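Tretness Publishes Good Practice Guide for Robots That Work at Ordinary Desks

4 Sep 2023

Tretness is very happy to announce the release of its good practice guide for two-handed robots in offices, reading rooms and other places where people keep their papers. The guide is free to download, and we hope that anyone who is thinking of putting a robot to work near a desk will take an evening with it (and perhaps a pot of coffee, as it does run to 214 pages, including the checklists).

It has been a long road to get here. Most of the rules our members live by were written for factory floors, with fences and painted lines and parts that are the same every time. A desk is a different sort of place altogether. Books get worn, folders slide, and somebody has always left a sheet of paper where the next thing needs to go. We felt that the people doing this work deserved guidance written with their own rooms in mind.

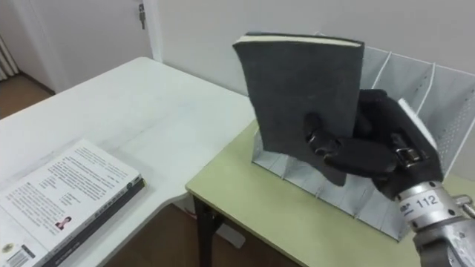
Handling of bound items takes up the longest chapter, and we are especially fond of it. A notebook should be held firmly enough that it does not slip and gently enough that the cover does not bend, and the guide asks operators to write down the grip setting they used for each kind of binding. It also asks that every hand and wrist unit carry a label that can be read from a normal standing distance, so that a fault report names the right piece of equipment the first time.

Our partners at Boveck and Ibarra tried out the draft rules over 920 working sessions, beginning last December, and sent back more comments than we had dared to hope for! A good many of them were about passing an item from one hand to the other. The draft had treated this as a single step. In the final text it is split into 2 separate checks, one before the second hand closes and one before the first hand lets go.
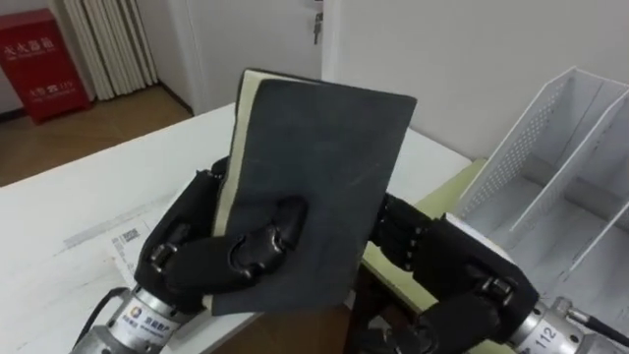
The remaining chapters cover the room itself. Doors and walkways should be kept clear of cables, fire equipment must stay within reach of the people present, and the stop button belongs where a person can press it without leaning across the robot's work area. Loose papers that are not part of the task should be moved before the session starts, and the guide gives a short form for recording what was moved and where it went.

Granex has kindly agreed to host 4 free online workshops for those who would like to walk through the checklists with company. Places can be reserved through the Tretness website, where the guide and all of its forms are also available. Comments on this first edition are warmly welcomed and will be read with care as we prepare the next one.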